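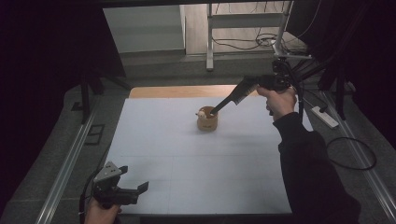
The Groso chain on my winter bike came off in June at 3,294 km, with the checker just short of the replacement mark. I waxed it every 234 km on average, which was more often than I had planned. Jérémie Pichon runs the same chain on drip oil and swaps it at 800 km less.

The Brunet cassette stays on. Two sprockets show light wear on the drive side – the 17 and the 19, where I spend most of my time – and neither skips under load. The new chain is 4 links shorter to suit the smaller Vinora chainrings. Shifting to the largest sprocket is slower than before, so the B-screw needs another half turn.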